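Worden Linen Service to Switch Wash Lines to Lower Temperature in August

Worden Linen Service will move its sheet and pillowcase lines to a lower-temperature wash cycle in August, the company said Tuesday. The change covers the main plant at Brellach and applies to all flat and fitted sheets supplied under rental contracts. Towels, table linen and kitchen textiles stay on the existing program.

The new cycle uses a detergent and bleach system supplied by Moschos. It was run on 2 of the plant's washers through the spring, alongside the standard cycle on the remaining machines. Worden said stain removal was comparable on cotton and cotton-blend sheets and that the rewash rate did not rise during the trial. Results on heavily soiled items were mixed, and those loads will continue to be sorted out at intake and washed hot.

Fitted sheets were the main reason for the trial. Elastic in the hem loses stretch with repeated hot washing and drying, and a sheet with a slack hem is normally withdrawn well before the fabric itself wears through. Worden's inspection records show hem failure as the leading cause of withdrawal for fitted sheets, ahead of tears, permanent stains and color loss.

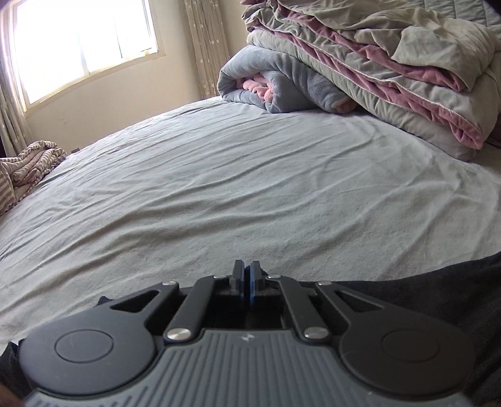
Dryer settings will change at the same time. Fitted sheets will come out of the dryer slightly damp and finish on the ironer line at reduced speed, which adds 3 minutes to the handling time for each load. The company expects to absorb the added time without a second evening shift.

A total of 192 contract customers receive sheets from the Brellach plant, most of them small hotels, guest houses and short-term rental managers. Delivery days and pickup times are not affected. Customers who own their linen and use the wash-only service will stay on the hot cycle unless they ask for the change in writing.

Rental prices will be held through the end of the current contract period. Worden said any savings on water heating would be reviewed after a full winter of operation, when incoming water is coldest and energy use is highest.

Rureck, which handles linen collection on the northern routes, will issue new bag tags before the changeover. Blue tags are for sheets and pillowcases, and white tags are for everything else. Mixed bags will still be accepted but will be sorted by hand at the plant and may be returned one delivery later. The last pickup under the old tags leaves the Rureck depot at 11 a.m. on the final day of the current cycle.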